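I got to Atico a little after nine, having walked past the door twice (there's no sign, just a buzzer with a strip of tape on it). I'd been pestering them for a visit ever since the people I know at Stiltivstead started using their navigation stack, and Graça Fonseca finally wrote back and said come in December, it's quiet then.

Quiet is relative! There were people in every corner and the coffee machine never stopped. Graça runs the planning side, and she sat me down in front of Zaltier, their simulator, before I had my coat off. Everything the team writes goes through Zaltier's houses first: pick a house, drop the agent in at a random spot, give it a target, watch where it goes. Doors are the thing she wanted to talk about. Their planner used to treat any gap wider than the robot base as free space, which sounds fine until the gap has a door leaf swinging through it. Now the map keeps a separate layer for door leaves, and the planner pays a cost for passing close to one.
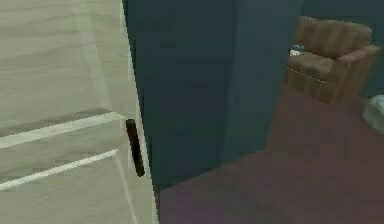

Right up against the door, with the armchair in the room beyond.

I asked how many of these they get through. The overnight batch the night before my visit was 1,699 episodes, and the agent finished 1,124 of them. Graça was not thrilled with that — she pulled up the failures and we went through 20 or so before the next coffee. A lot of them were stairs. The depth estimate gets vague near a drop, the local planner sees something it likes on the far side, and the safety check has to step in and stop the whole thing.
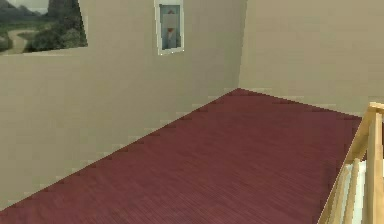 Their fix for now is pretty blunt. Any cell next to an edge the mapper isn't sure of gets marked as blocked, and it stays blocked until the agent has looked at it from a second angle. It costs time, and Graça says she'd happily take slow. I liked the replay tool a lot, by the way: you scrub along the run and the map, the camera view and the planner's cost all move together. I want one at home.

After lunch (soup, very good) Sérgio Bastos took over and showed me Peixoto, the object search part. You type in what you want found and it scores each new view against the words, then sends the agent toward the best guess. Beds are a favorite test of his, with several things lying on one flat surface and plenty of ways to mix them up. 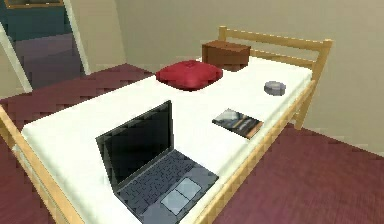
Laptop, book, red pillow and a wooden box, all on one bed.

Sérgio let me type the queries myself. "Pillow" was quick. "Box" took much longer, and we ended up arguing over where the score threshold should sit until it was time for my train.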